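이야기방 > 짧은 소설 > 컵의 자리

2025년 12월 14일 | 글 브라이언 비워트

처음 | 새 글 | 연재 | 짧은 소설 | 독자 편지

컵의 자리

카사가 문을 닫던 날에 나는 의자를 하나 얻으려고 갔다. 정말이다. 창가에 있던 등받이 높은 의자, 겨울이면 늘 내 엉덩이 자국이 나 있던 그 의자 말이다. 그런데 가 보니 의자는 벌써 누가 가져갔고(누군지 짐작은 가는데 말은 안 하겠다), 머빈 포더길 아저씨가 계산대 뒤에 쪼그리고 앉아 컵을 신문지에 싸고 있었다.

"늦었네." 아저씨가 고개도 안 들고 말했다.

"의자는요?"

"늦었다니까."

그러고는 나한테 종이 상자를 쑥 밀었다. 생각보다 무거워서 받다가 무릎을 찧었다. 안에 뭐가 들었느냐고 물으니 컵이란다. 손님들 컵. 카사에는 단골이 자기 컵을 맡겨 두는 선반이 있었다. 한 번 맡기면 한 잔에 600원을 깎아 줬는데, 나는 컵을 깰까 봐 끝내 안 맡기고 꼬박꼬박 제값을 냈다. 지금 생각하면 그게 다 얼마야!

"이걸 왜 저한테 주세요?"

"찾으러 안 온 것들이야. 너는 어디 안 가잖아."

칭찬인지 욕인지 모를 말이었다. 내가 뭐라고 대꾸하려는데 전화가 왔고, 아저씨는 전화를 받으면서 손으로 나가라는 시늉을 했다. 나는 상자를 안고 나왔다. 그게 7월이었고, 버스를 기다리는 동안 상자 밑이 땀으로 눅눅해졌다.

집에는 둘 데가 없었다. 우리 집 찬장은 문을 열 때 한 손으로 그릇을 막아야 하는 찬장이라 컵이 더 들어가면 큰일이 난다. 그래서 일터로 들고 갔다. 내가 다니는 카스타덱스는 천장이 높고 배관이 다 드러난 커다란 건물에 있는데, 겨울엔 춥고 여름엔 더 춥다. 에어컨 온도를 누가 정하는지 나는 3년째 모른다. 아무튼 거기 탁자 위에 작은 나무 선반이 하나 있다. 다리가 가늘고 까만, 화분이라도 올려놓으면 딱 좋을 것 같은 선반. 화분은 올라온 적이 없다.

상자를 풀어서 컵을 씻었다. 신문지 잉크가 묻어 손끝이 시커메졌다. 컵마다 바닥에 반창고가 붙어 있었는데 이름이 적혀 있던 모양이지만 다 번져서 읽을 수가 없었다. 하나만, 연보라색 컵 밑에만 글자가 조금 남아 있었다. '왼쪽에서 둘째.'

이름이 아니라 자리가 적혀 있었던 거다. 나는 개수대 앞에서 그걸 한참 들여다봤다. 물을 틀어 놓은 채로. (지나가던 누가 잠가 줬다. 고맙습니다.)

누가 자기 컵에 이름 대신 자리를 적나. 그것도 둘째 자리를. 첫째도 아니고 끝도 아니고. 나는 카사의 선반을 떠올려 보려고 눈을 감았는데, 그렇게 오래 다녀 놓고도 기억나는 건 의자랑 계피 냄새랑 아저씨의 헛기침뿐이었다. 왼쪽에서 둘째에 연보라색이 있었나? 그 옆은 뭐였지?

그래서 그냥 내 마음대로 했다. 맨 왼쪽에 짙은 파란 컵, 그다음에 연보라, 그 옆에 연한 분홍, 맨 오른쪽에 키 큰 초록. 손잡이를 어느 쪽으로 돌릴지를 두고도 꽤 고민했다. 오른손잡이가 집기 좋게 오른쪽으로 돌렸다가, 주인이 왼손잡이면 어쩌나 싶어 왼쪽으로 돌렸다가, 결국 오른쪽으로 돌려놨다. 파란 건 어떻게 돌려놔도 어색해서 오래 붙들고 있지 않았다.
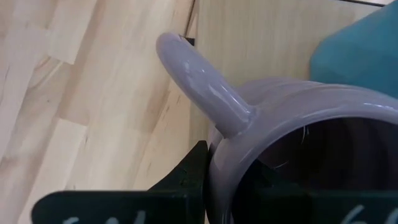
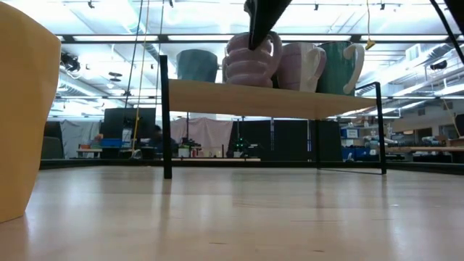
그날부터 이상한 버릇이 생겼다. 출근하면 가방도 안 내려놓고 선반부터 보는 거다. 자리가 바뀌었나 안 바뀌었나. 형광등이 줄줄이 켜지면 탁자에 빛이 번들거려서, 나는 늘 고개를 좀 숙이고 옆에서 봤다. 남들 눈엔 탁자한테 인사하는 사람으로 보였을 거다.

연보라색 컵은 자주 자리에서 없어졌다. 퇴근할 때는 있었는데 다음 날엔 분홍색과 바뀌어 있고, 그다음 날엔 초록색 옆에 가 있고. 나는 그때마다 왼쪽에서 둘째로 돌려놨다. 누구한테 따지지는 않았다. 따지면 설명을 해야 하고, 설명을 하면 반창고 얘기를 해야 하는데, 반창고는 이미 씻다가 떨어져서 하수구로 흘러가 버린 뒤였다. 증거가 없는 얘기를 아침부터 하고 싶지는 않잖아.

한번은 그 컵으로 차를 마셔 봤다. 안 되는 줄 알면서도 그랬다. 비가 왔고 내 컵은 설거지통 밑에 깔려 있었다. 동그란 손잡이가 손가락에 딱 맞아서 좀 놀랐다. 도둑질을 하는데 장갑이 딱 맞는 기분이랄까. 차는 푸르코에서 산 보리차였고 맛은 그냥 보리차 맛이었다. 반쯤 마셨을 때 전화가 울렸다.

모르는 번호였다. 끝자리가 3277.

"거기 컵 있죠?"

나이 든 여자 목소리였다. 나는 하마터면 차를 뿜을 뻔했다. 숨겨 둔 것도 아닌데 컵을 등 뒤로 숨겼다. 전화로 하는 얘긴데!

"머빈이 번호를 줬어요. 컵을 그쪽이 갖고 있다고."

"아, 네. 있어요. 잘 있어요. 무슨 색이에요?"

"색은 몰라요."

"모르세요?"

"내 컵이 아니에요. 우리 오빠 거지. 오빠가 아흔다섯, 그러니까 95세예요. 그 나이에 카사까지 걸어 다녔다니까. 눈이 안 좋아서 색은 못 가리고, 선반에 손을 대고 왼쪽부터 하나, 둘, 이렇게 더듬어서 자기 걸 꺼냈대요. 머빈이 그 자리는 절대 안 바꿨다고 하더라고."

나는 등 뒤에 있던 컵을 앞으로 가져왔다. 차가 아직 반이나 남아 있었다. 손끝으로 겉을 문질러 봤다. 올록볼록하게 가로로 줄이 져 있다는 걸 그제야 제대로 느꼈다. 이러니 손으로도 알았겠다 싶은데, 그래도 자리가 먼저였던 모양이다.

"가지러 오실 거예요?"

"오빠가 가겠대요. 내가 대신 가겠다니까 화를 내네. 거기 계단 있어요?"

"두 단 있어요. 낮아요."

"두 단이면 가겠네."

그러고 여자는 날짜도 안 정하고 전화를 끊었다. 나는 다시 걸어 볼까 하다가 말았다. 대신 차를 마저 마시고 컵을 아주 박박 씻었다. 세제를 세 번 짰다. 행주로 닦고, 못 미더워서 휴지로 또 닦고, 왼쪽에서 둘째에 갖다 놓고, 눈을 감았다.

눈을 감고 손을 뻗었더니 선반 다리가 먼저 만져졌다. 차가웠다. 그 위로 더듬어 올라가서 나무판을 찾고, 첫째 컵을 찾고, 그 옆으로 옮겨 갔다. 생각보다 멀었다. 컵 사이가 너무 벌어져 있었던 거다. 나는 눈을 뜨고 컵들을 조금씩 붙여 놓은 다음에 다시 감았다. 이번에는 너무 붙어서 첫째를 밀칠 뻔했다. 식은땀이 났다. 그렇게 몇 번을 하고 나니 점심시간이 끝나 있었고, 나는 보리차 말고는 아무것도 못 먹었다.

다음 날 출근하자마자 종이를 오려서 선반 앞에 세워 두었다. '이 순서를 바꾸지 말아 주세요.' 쓰고 보니 너무 매정한 것 같아서 밑에 '부탁합니다'를 붙이고, 그것도 좀 심심해서 컵 그림을 그렸다. 내 그림은 컵이라기보다 양동이였다. 오후에 보니 누가 양동이 옆에 물고기를 그려 놨다. 종이는 그 주를 못 넘기고 어디로 날아갔는데, 컵들은 제자리에 있었다.

머빈 아저씨한테 전화를 걸었다. 아저씨는 브리르키스라는 바닷가 동네로 내려가서 낚시를 한다고 했다. 한 마리도 못 잡았다면서 목소리는 아주 좋았다.

"맡긴 사람들 다 찾으러 올까요?"

"파란 건 안 와. 그건 내 거야."

"아저씨 거요? 그럼 왜 저한테 줬어요?"

"첫째가 있어야 둘째가 있지." 그러더니 헛기침을 했다. "의자는 내가 갖고 왔다. 편하더라."

나는 전화기에 대고 소리를 좀 질렀다. 아저씨는 웃다가 뭐가 물었다면서 뚝 끊었다.

노인은 아직 안 왔다. 날이 추워졌고 계단에 살얼음이 끼는 아침도 있어서 나는 일찍 나와 소금을 뿌린다. 뿌리고 나서 손을 털고, 들어가서 선반을 본다. 파랑, 연보라, 분홍, 초록. 그러고 나면 눈을 감고 한 번 짚어 본다. 요즘은 잘 안 틀린다. 어제는 짚고 있는데 전화기가 주머니에서 울렸고, 끝자리가 3277이었고, 나는 연보라색 컵을 손에 쥔 채로 전화를 받았다.

"소금 뿌렸어요?" 여자가 물었다.

"네, 방금요."

"그럼 지금 내려요. 문 좀 열어 줘요."

이전 글 | 다음 글 | 목록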